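November, start 9.40

Notebook, bench 3. Continuing the Drukar trial. Same arm as last month, same wrist sensor, no changes to the mounting. Hartmut Grube wants a yes or no on the Drukar teach-and-repeat package before the quote runs out, so I'm writing down more than I usually would.

To recap for anyone picking this up: Drukar is selling us the software licence plus a support plan. The arm is ours already. Nendar offer something similar on a yearly fee, which we looked at in the spring and didn't take any further. The job both were asked to do is the one from the Bowen enquiry: handling thin children's books at a packing station, on whatever surface the station happens to have. Bowen don't have a fixed tray and don't want one. Their people lay things down by hand and the arm has to cope.

**Setting up**

Controller up first time. The package loaded last week's cell file without complaint but had dropped the tool weight back to the default. I've had this before and thought it was my own mistake. It isn't, or not only mine: I saved, closed, opened again and the field was back at default. Typed it in by hand and zeroed the force reading with the arm clear of the table. Will report it to Drukar as a fault. Anyone opening the file before there's a fix must check the tool page.

The force reading drifted a little in the first while after zeroing, then settled. I let it sit while I made tea and zeroed again. From then on it held well enough to work with.

The manual is still poor. The chapter on contact moves refers to a menu called "Approach" which doesn't exist in our version. It's under "Motion limits", second tab, and you have to switch on advanced view to get it. Hartmut found this by accident last time and I had forgotten where it was. Now it's in the book.

**Working over the sheets**

I kept the marble-pattern and pink coverings so the book handling would be tried against a busy background. Drukar's own demo used a plain grey board, and I don't think Bowen will ever see a plain grey board. The locating step in the package takes an outline from the fixed view and asks you to confirm it. Printed lines are a worry for it. It offered me the edge of a sheet as a candidate twice before it offered the book. Turning up the minimum contrast sorted that out, but that value then has to be stored per surface, and the package only stores one per job. So a new surface means a new job, and jobs are what the licence counts.

I asked Drukar about this by email before lunch. The reply says the standard licence includes 79 stored jobs and that more can be bought in blocks. Seventy-nine sounds like a lot until you multiply titles by surfaces. Bowen's list has more than 600 titles on it. Most of those share a handful of sizes, so we wouldn't need one job each, but I'd like to see the sizes before I say it fits.

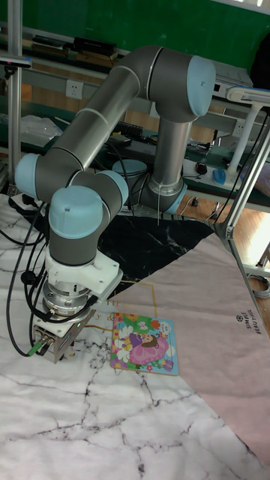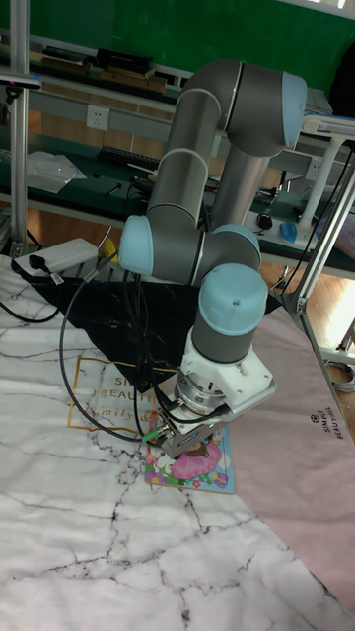

Drukar trial, bench 3: arm and gripper at the picture book on the pink sheet.

**Contact moves**

This is the part of the package I'd pay for. You give it a direction, a speed and a force to stop at, and it does as told. I started with the stop force high and worked down. At the lowest setting it would stop in free air now and then, which I put down to the cables. They pull on the wrist when it turns and the sensor picks that up. Moved one step up and the false stops went away.

Cable routing needs another look before we trust any low-force figures. The loops have too much slack in them. Rinside do a clip-on guide that might suit, and there's one in the catalogue for this size of tube — not ordered yet, I want to measure first. If the guide goes on, the tool weight has to be done again.

Teaching by hand is good. Push the arm where you want it, press to store, carry on. The stored points can be renamed afterwards, which the Nendar package wouldn't let us do. Undo only goes back one step. I lost a point by pressing twice and had to teach it again.

Lifting flat thin items is not solved by the software and I don't want the report to suggest it is. Our gripper has nothing to get under on a closed book lying flat. Drukar's suggestion is to press on the cover and slide it to an edge, then grip the overhang. The package has a template for the slide, which I've loaded but not run. I want Hartmut here for that, as he has his own ideas about the pressing force and he'll only make me repeat it.

**Logging**

The log writes a line for every stored point and every stop. Today's came to 1119 lines by mid-afternoon, most of them repeats of the same warning about the tool page. Export to a spreadsheet works. Times in the export are an hour out against the wall clock, so somebody at Drukar hasn't changed a setting, or we haven't. Checked the controller: it's right. Added to the fault list.

**Price and support**

Support plan is two visits a year, with email in between. Today's email was answered inside the morning, by a person who had read the question. Nendar took days, but that was in the spring and they may have been busy.

What I'd want changed before signing:

- contrast value stored per surface, or jobs counted differently
- tool weight fault fixed
- manual brought into line with the version we've been sent

The first I'd hold out for. The other two I could live with for a while if they give us a date.

**Left to do**

Slide template, with Hartmut. Ask Bowen for the list of sizes. Measure the forearm tube for the Rinside guide. Email Drukar the fault list, with the log attached.

Arm parked and powered down 4.15. Cell file saved with today's contrast value in it; the tool weight is written on the inside of the back cover.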